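SUPレース総合スレ 長距離種目のポイント除外とボード規定について

1: kogite_14
今季のOlvera Cup第2戦で、河川区間を使う13kmの種目が総合ランキングの対象から外れた件、要項を読んだ人はいますか。昨季までは同じコースが係数1.0で加算されていました。公式の案内には「特別種目として実施」としか書かれておらず、理由の記載はありません。長距離寄りの選手には影響が大きいので、条文の読み方を整理しておきたいです。

2: hikishio
読みました。要項の第8条に、流れの補助を受ける区間が全長の半分を超える種目は記録および順位点の対象にしない、とあります。昨季の版にはこの一文がありません。河川区間は遡上ですが、上げ潮に乗る時間帯にスタートするので「流れの補助」に該当するという解釈でしょう。

3: kogite_14
>>2
遡上で潮に乗る場合も補助扱いですか。川の流れと潮流が打ち消し合う時間帯もあるので、実測しないと判定できないはずです。

4: hikishio
>>3
条文上は「主催者が潮汐表に基づき判定する」となっています。実測は要求されていません。そこが雑だという指摘なら同意します。

5: fin_kakudo
そもそも順位点なら全員同じ条件で漕いでいるので、補助の有無は関係ないと思う。記録を公認しないのは分かるが、順位点まで外す根拠が弱い。風の補助は下り風のダウンウインド種目で普通に認めているのだから、整合も取れていない。

6: hikishio
>>5
ダウンウインドは別区分です。係数も別表で0.8に下げてあります。整合を取るなら河川種目も別区分にすべきで、除外は過剰、という主張なら成り立ちます。

7: tamanoura_sup
運営を手伝ったことがある立場で書くと、除外の主因は安全艇の配置だと思います。河川区間は橋脚の周辺に反転流が出るため、先頭集団と後続で艇を分ける必要がある。ポイント対象にすると参加者が増え、艇が足りなくなります。前回の全種目の延べエントリーは2,339で、これ以上は受けられないはずです。

8: fin_kakudo
>>7
それなら定員を切ればいい。ポイントから外して間接的に人数を減らすのは筋が違う。

9: tamanoura_sup
>>8
定員方式は一度検討されています。先着順だと遠方のチームから抗議が来るし、ランキング順にすると新規参入が難しくなる。どちらも問題が残ります。

10: kogite_14
要点をまとめると以下でしょうか。
・条文上の根拠は第8条(流れの補助)
・実務上の背景は安全艇の数の可能性あり(未確認)
・順位点まで除外する理由は明文化されていない
来季の要項改定は4月に意見募集があるそうなので、そこに出すつもりです。

11: setouchi_126
横から失礼。ボード規定のほうも変わっています。12'6"クラスの最低重量が新設されました。Flultierの新型カーボンは規定ぎりぎりで、計量時にフィンとリーシュを含めるかどうかで結果が変わります。どなたか計量手順を確認された方はいますか。

12: fin_kakudo
>>11
フィン込み、リーシュ抜き。去年の試行計量ではそうだった。ただし表面の水を拭き取ってから量る。拭き取りの程度は係員次第で、デッキパッドが吸った水までは抜けない。同じ板を朝と昼に量って130g違ったことがある。

13: setouchi_126
>>12
130gは大きいですね。デッキパッドを貼り替えるときは吸水の少ない材質にしておきます。

14: mizukiri
Illoのパッドは独立気泡なのでほとんど吸いません。ただ接着面が硬く、長距離では足裏が痛くなります。自分は13kmで使って後半に荷重位置が定まらなくなったので、前側だけ別の材質に替えました。境目に段差が出るため、ステップバックが多い人には勧めません。

15: fin_kakudo
>>14
長距離の後半で荷重位置が動くのはパッドより疲労の問題では。パドルのシャフト長を疑ったほうがいい。

16: mizukiri
>>15
シャフトは変えていません。パッドだけ変えて同じコースで比較しました。条件が完全に同じとは言いませんが、差は出ています。

17: fin_kakudo
>>16
比較が1回なら何とも言えない。心拍とピッチの記録はあるのか。

18: mizukiri
>>17
ピッチだけあります。前半は毎分54、後半は50で、パッド交換の前後とも同じでした。つまり疲労の出方は同程度で、感じ方だけが違います。

19: hikishio
パッドの話は用具スレでお願いします。要項の件に戻すと、地元クラブの会報に主催者側の説明が出ていました。該当部分を転載します。

(以下、会報より)

Olvera Cupの河川種目につきましては、会員の皆様から多くのお問い合わせをいただいております。事務局で主催者に照会し、回答を得ましたのでお知らせします。
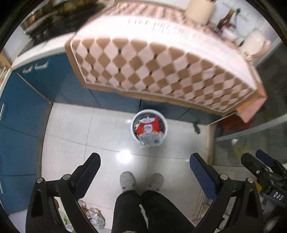
オルベラ河口、2019年3月4日
河川種目は本年度、順位点の対象外として実施される。理由は2点である。第一に、潮汐の影響により年度ごとの所要時間の差が大きく、他会場の長距離種目と同等に扱うことが難しい。第二に、橋梁下の航路を占用できる時間が短縮され、全選手の完走を待つことができない。制限時間を超えた選手は途中地点で収容となり、完走者との間で順位の確定方法が統一できない。なお、次年度の扱いは未定である。

(転載ここまで)

20: kogite_14
>>19
ありがとうございます。第8条には触れていないのですね。流れの補助ではなく、所要時間の差と航路占用が理由になっている。

21: hikishio
>>20
そうです。自分の>>2の解釈は訂正します。第8条が適用された結果だとは、どこにも書かれていません。ただ条文としては存在するので、次年度以降に使われる可能性は残ります。

22: tamanoura_sup
安全艇についても記述がないので、>>7は私の推測として扱ってください。航路占用の短縮は初耳でした。以前は橋の下を2時間止められたはずです。

23: fin_kakudo
途中収容が理由なら、収容地点の通過順で順位を付ければ済む。ヨットの短縮コースと同じ考え方で、前例はいくらでもある。統一できないのではなく、規定を作っていないだけだろう。

24: setouchi_126
>>23
収容地点が1か所ならそれで済みますが、河川区間は上陸できる場所が限られていて、実際には複数箇所に分かれて上がります。通過時刻を各地点で取るとなると計測器の台数が増えます。

25: fin_kakudo
>>24
計測チップはFlustellのものを全選手が付けている。受信機を橋の上に追加すれば通過順は取れる。

26: tamanoura_sup
>>25
橋の上への設置は道路管理者の許可が要ります。許可が出ても、桁下の高さによっては足首のチップを拾えません。満潮時と干潮時で水面までの距離が変わるので、感度の設定も固定できない。過去に試した大会では読み落としが8件出て、映像判定に切り替えています。

27: fin_kakudo
>>26
8件なら映像で補完できる範囲だと思う。読み落としを前提に併用すればいい。

28: tamanoura_sup
>>27
映像判定の結果が出るまで表彰ができません。参加者側は待てても、会場の使用時間が待ってくれないので現実には難しいです。

29: mizukiri
順位点を半分にして対象に戻す、という折衷案は出ていないんでしょうか。

30: hikishio
>>29
係数0.5の案なら、要項の別表を書き換えるだけで済みます。ただ、途中収容者の扱いという問題は係数を下げても残ります。

31: kogite_14
意見書には次の内容で書きます。
(1)河川種目を別区分とし、係数を設定すること
(2)途中収容となった選手の順位の確定方法を明文化すること
(3)第8条の「主催者が潮汐表に基づき判定する」の判定基準を公開すること
過不足があれば指摘をお願いします。

32: fin_kakudo
>>31
(1)の係数は数字まで書いたほうがいい。空欄で出すと検討課題扱いで終わる。自分は1.0を主張するが、0.8でも反対はしない。

33: setouchi_126
>>31
計量手順の明文化も入れてもらえると助かります。フィン込み、リーシュ抜き、拭き取り方法の3点です。河川種目とは別件なので、別紙でもかまいません。

34: kogite_14
>>32 >>33
了解です。係数は0.8で書き、計量は別紙にします。下書きができたらこのスレに貼ります。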